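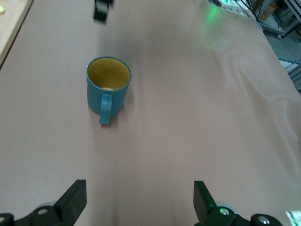
4.2 Clearing the table

I went into this one pretty cocky. Picking up a mug felt like the easy chore, so we gave it 200 trials on the Rukadari setup and saved our worrying for the laundry (Section 4.3). Well, the handle got us! With the handle toward the gripper, as in Figure 3, the policy grasped the mug in 384 of... no, that's the pooled count, see Table 2.

Figure 3. Teal mug with a yellow interior on the cloth-covered table, gripper open.

Wrinkled cloth hurt us too, and I'd love to know why Jelturine coped so much better there. We added 13 demonstrations on rumpled fabric and reran everything. My own kitchen can wait a while yet.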